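Talk notes, neighborhood history night, Skulton library
January 18, 2026
25 min max, leave time for questions. SLOW DOWN on the names.

Open
Thanks Arvid for the intro and for the projector cable.
Ask who here grew up on Bakke Street. Hands. Good, correct me afterward please, not during.
Topic: the Bakke Street bakery and the flood year. Mostly the bakery.

Slide 1, the building
Brick, two floors, oven in the back half. Oven older than the front of the house, which mixes people up. The front burned and got rebuilt, oven stayed.
Fulgencio Aguirre rents it first, buys it later. Don't get into the deed thing unless asked. (If asked: two deeds, same lot, county fixed it, took 9 years.)

Slide 2, the ledger
This is the good stuff. Page 21, read it out loud.
"Rye for Gollau, paid in eggs." Pause for laugh.
Gollau was the boarding house, not a person. I got that wrong in the newsletter, say so.
Flour orders go up every September, I think that's the cannery crew coming back. Can't prove it. Say "I think."
Handwriting changes halfway thru. Daughter probably. She never signs anything.

Slide 3, flood
Water comes up the alley side first. Cellar gone by morning, flour gone.
Oven stays lit. Three people told me this seperately and their stories don't match except for that part.
535 loaves in the week after. Number is from the ledger, not from me.
Given away? Half the entries have no price. Blank could mean free, could mean she was tired. Leave it open.
Skip the map if running late.

Slide 4, after
Nelosari Dairy takes the front room, bakery keeps the back. Shared door. Fights over the door. Read the one letter, short version, skip the bit with the cousin.
Closed 12 years later. No big reason I could find. Knees, the granddaughter says.
The oven door is in the hallway here, walk past it on the way out, left side by the coats.

Stuff people will ask
Recipe: no. There's a list of weights with no names on it. Somebody tried it and got a brick.
Photos of Fulgencio: one, back of his head.
Is the building going to be torn down: don't know, don't guess, send them to the town office.

Close
Scanning table is open after, bring letters, receipts, anything with a date on it. Even a shopping list. We give it back same night.
Next talk is Arvid on the ferry landing, sign up sheet by the coffee.
Say thanks again. Turn OFF the mic before talking to Arvid.

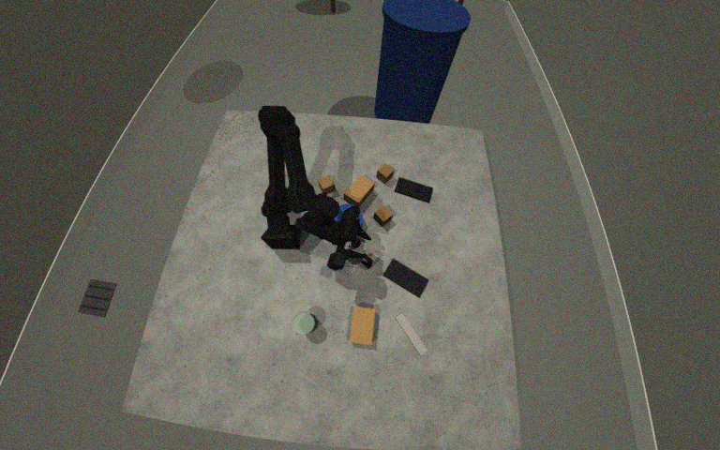
Oh and the key to the hallway case goes back in the drawer, top one, before we lock up. Chairs stay out, the choir wants them.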